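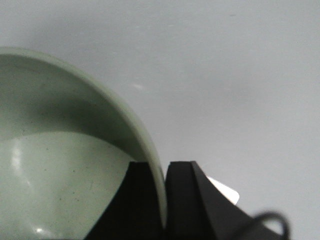
Yara Boutros asks why a bowl shines in one spot and looks dull everywhere else, when the whole bowl is the same color. The short answer is that the inside of a bowl is curved, and a curve sends light in many directions.

## Glaze

Many ceramic bowls are coated with glaze. Glaze is a thin layer of glass. It starts as a powder mixed with water. The bowl is dipped in the mix, dried, and heated in an oven called a kiln until the powder melts. When it cools, it hardens and sticks to the clay.

Bowls made of plastic or metal have no glaze, but they can be glossy too. A surface is glossy when it is very smooth.

## Highlights

A bright white spot on a glossy surface is called a highlight. It is a small reflection of a lamp or a window. A pale green bowl can have a white highlight, as the reflected light keeps the color of the lamp.

Move your head and the highlight moves too. On a flat plate it may slide right off the edge. Inside a bowl there is often another part of the wall tilted at the correct angle, so the spot stays in view.

## Shade

The rim of a bowl can block light from the wall just below it. That part of the wall looks darker – a grayish green in a green bowl – and the edge of the shadow is curved.

## Try it

1. Put a bowl on a table near a lamp.
2. Find the highlight.
3. Walk slowly to the other side of the table and find it again.
4. Repeat with a rough clay flowerpot. Its surface scatters the light, and the highlight is faint or missing.

Reet Kalniņš, Vestum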